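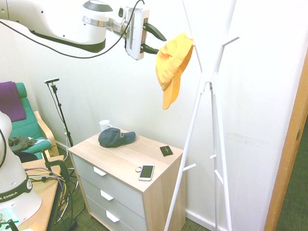 I have a kitchen drawer full of gadgets that promised to save me time, so when the Fonthorpe open day advertised "household robots at work," I packed a sandwich and kept my expectations in the car. The drive took longer than it should have. Fonthorpe is a business park laid out by someone who disliked visitors, and the robotics building is behind the building that says Robotics. Inside, the first chore I came across was the one my family has been failing at for years: getting a hat onto a coat stand. The arm had a mustard-yellow bucket hat by the brim, right up next to the pegs, and a navy baseball cap was sitting upside down on the chest of drawers nearby. It looked a lot like my hallway, apart from the quality of the help.

Our guide was Hòa Tạ, who has the patience of a person who has been asked about the robot uprising since breakfast. She let the group stand there and watch for as long as we wanted, and it turns out you want to for quite a while. A bucket hat is a rotten thing to hang up. It has no loop and no stiffness, and it folds whichever way it likes. You and I just fling it and hope. A machine has to decide where the hat is, then decide again once the hat has changed shape, then find a thin white peg against a plain white wall.

"Cups are easy," Hòa said. "A cup is the same cup when you pick it up."

I asked what happens when the hat falls on the floor. She said that somebody picks it up. I wrote that down as the most useful fact of the morning.

The group before lunch was a mixed bunch. There was a retired dentist who wanted to know about gloves, two students, and a man named Moataz Ghoneim who runs a small hotel and had come with actual money to spend. He wanted something to do rooms. He has 43 of them. By the second stop he had narrowed this down to something to do towels, and by the third he was asking whether they sold the coffee machine.

The second stop was the shop-floor side, run by Ragnheiður Bergmann, and I'll admit this was more convincing. Her project is called Noma, and it restocks shelves with boxes. Boxes are square and they stay square, and Noma put them where they belonged at the speed of a teenager on his first shift, minus the phone. It did one shelf of 21 boxes while we stood there. Then a box with a dented corner came along and it stopped dead. Ragnheiður leaned over, pushed the dent out with her thumb, and off it went again.

Somebody asked if it could work in a real store. She said it could work in a real store with no customers in it. The dentist said he knew a few of those.

Lunch was at the Hirnemmont cafe across the parking lot. Soup, decent. Rolls, not. A person brought it to the table and another person took it away, and I paid closer attention to both of them than I normally would. The woman clearing up carried four bowls, a tray and a conversation, and moved a chair with her hip on the way past. I'd like to see that on a schedule of tasks to be automated by September.

In the afternoon there was a talk by Samah Ezzat, who was refreshingly gloomy. Her view is that tidying is the worst of all the chores to hand over, worse than washing or vacuuming. A washing machine only has to know about washing. Tidying means knowing that the hat goes on the stand and the mug goes to the kitchen, and that the garment on the armchair is either laundry or something you're about to put on -- and half the time the people who live there couldn't tell you which.

I went back for another look before leaving. A boy of maybe eight asked Hòa whether the arm could do his room. She asked him what was on the floor. He thought it over carefully and said, "Everything."

"Then no," she said.

Parking is free but fills up early. Wear shoes you can stand in, and skip the rolls.

Filed under: Days Out, Gadgets & Grumbles

Get new posts by email. We send one a month, and you can unsubscribe whenever you like.

Contact | © 2026 | Back to top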